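Tindham Bench Robotics Board
Posted in April by djires

djires: Our new rule at Vrabec: bins go back to the same spot after every 5 episodes, clear ones included. I love it! Resets are so much cleaner.

grerden_fan: Every 5 is too strict. We do 11 and let positions drift a bit, the policy needs variety.

djires: Drift, sure, but write it down! Vilém Ševčík's checklist has a line for it

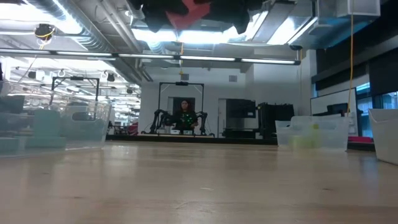 and it takes seconds to fill in. Same line covers lights and shades.

grerden_fan: OK, the shades I'll give you. Still staying at 11.

We use cookies to keep you logged in.
Contact | Back to top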